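Fórum Bancada e Oficina > Superfícies > Tampo branco: marcas e limpeza

plundo302
Tenho um tampo branco da Foketti há 2 anos. Ficou com riscos cinzentos onde arrasto peças de plástico preto. Detergente neutro não os tira.

nsharifi
Se a unha não prende, é material depositado. Álcool isopropílico, pano de microfibra, sem pressão. Se prende, é risco e não sai. 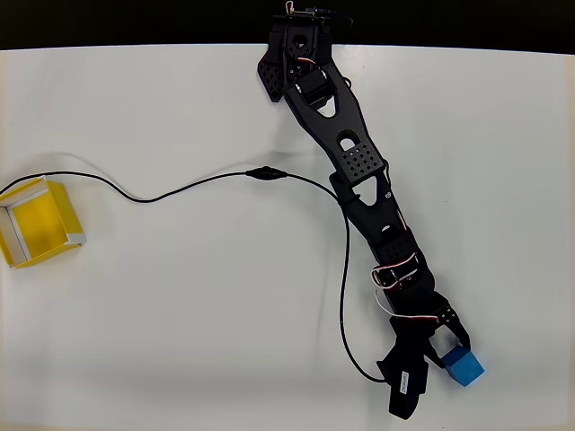 plundo302
Que grão de lixa posso usar sem estragar o acabamento?

nsharifi
Nenhum abaixo de 3.000, e só com água. O tampo perde brilho nessa zona de qualquer modo.

brandthorpe_m
Discordo. Lixa num tampo revestido, nunca. Esponja de melamina, 4 passagens leves, e enxaguar.

nsharifi
A melamina também é abrasiva. O efeito no brilho é o mesmo, apenas mais lento.

brandthorpe_m
Mais lento dá tempo de parar. No meu, da Naseri, não ficou zona baça.

plundo302
Testei o álcool num canto. Saiu quase tudo. Ficam dois riscos onde a unha prende; esses deixo estar.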